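Walance Audio Support
Ticket: Left channel hum and a locked groove on side C, Stavside box set
Status: Solved
Opened by: Raghda Hourani
Product: Plastari turntable, built-in preamp on
Last updated: May 14, 2022

Raghda Hourani wrote:

Hi all! First, I love this turntable. I bought it in January and I've played something on it nearly every evening. I'm writing because I finally got the Stavside live box (the Oyelaran Quartet one, four sides, with the big fold-out booklet) and I've run into two problems that may or may not be the same problem.

1. There's a low hum in the left speaker. I can hear it between tracks and during the quiet bass solo that opens side B.
2. On side C, the needle gets stuck near the end of the second track and repeats the same bit of piano until I lift it. It's a great bit of piano, but still!

What I've tried so far:
- Swapped the left and right speaker wires at the amp. The hum stayed in the left speaker.
- Swapped the red and white cables at the amp. The hum moved to the right speaker.
- Played three other records. Hum on all of them, no skipping on any.
- Cleaned side C with a carbon brush, twice.

The turntable serial ends in 1175 if you need it. Tracking force is wherever it was when I set it up.

Support (Walance) wrote:

Hi Raghda, thanks for such a clear write-up. Those two swaps save us a whole round of questions. The hum following the cable tells us your amp and speakers are fine, so we're looking at the turntable, the cartridge or the cable itself.

Please try these in order and stop when the hum goes away:
- Power off. Check that the thin ground wire is under the screw on the back of the amp, with bare metal touching metal.
- Pull both plugs out at the turntable end and push them back in with a twist.
- Gently press the four small tags on the back of the cartridge. The white and blue ones carry the left channel.
- Try a different cable if you have one.

For the skip, would you check the tracking force and the anti-skate? The cartridge on your model wants 2 grams. Rebalance the arm from zero before you set it.

Raghda Hourani wrote:

OK, progress! The ground wire was fine and the plugs made no difference. Then I got to the tags and the blue one was barely on. I eased it back with tweezers (scary, they are tiny) and the left channel is dead quiet now. I played all of side B just to hear that bass solo properly and it's gorgeous, you can hear the fingers on the strings.

The skip is still there. I rebalanced the arm and set it to 2, and it was low before, closer to 1.5. It now gets past the stuck place maybe one time in three. Anti-skate is set to 2 to match. I also put a level on the platter, and it was leaning a little toward the front, so I've fixed that too.

Photo attached, taken over at the marble-patterned table. 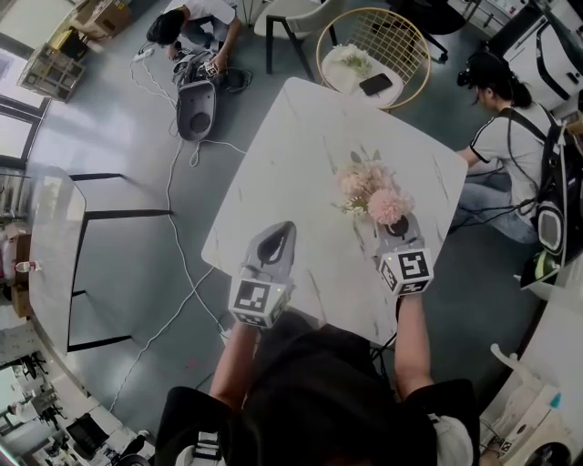
Attachment 1: Pink artificial flowers in the black vase

Support (Walance) wrote:

Great news on the hum! A loose tag will do that every time, and yes, they're horribly small.

For side C, could you look at the groove under a bright lamp, held at a low angle? Look for a speck or a short scratch running across the grooves near the end of track two. If it's a speck, a wet clean will often lift it where a dry brush can't. Use distilled water with a drop of record cleaning fluid, follow the grooves with a soft cloth, and let it stand in a rack for 20 minutes before you play it.

If there's a raised bump you can feel with a fingertip, that's a pressing fault and cleaning won't help. Stavside swaps single discs, so you can keep the box and booklet and send back only the one.

Raghda Hourani wrote:

It was a speck! A tiny shiny one, right where you said to look. The first wet clean didn't shift it, the second one did. I've since played side C start to finish five times with no repeats, and I finally know how that piano solo ends (quietly, with the brushes coming in under it, so lovely).

One last thing for anyone who finds this ticket: the track times on the sleeve don't match the booklet. Side D is listed at 19 minutes on one and 32 on the other. Mine plays for 19, so don't go hunting for a missing encore like I did!

You can close this. Thank you so much!

Support (Walance) wrote:

Closing as solved. Cause of hum: loose blue tag at cartridge. Cause of skip: debris in groove, with low tracking force adding to it. We've passed the side D timing along to Stavside. Enjoy the rest of the box!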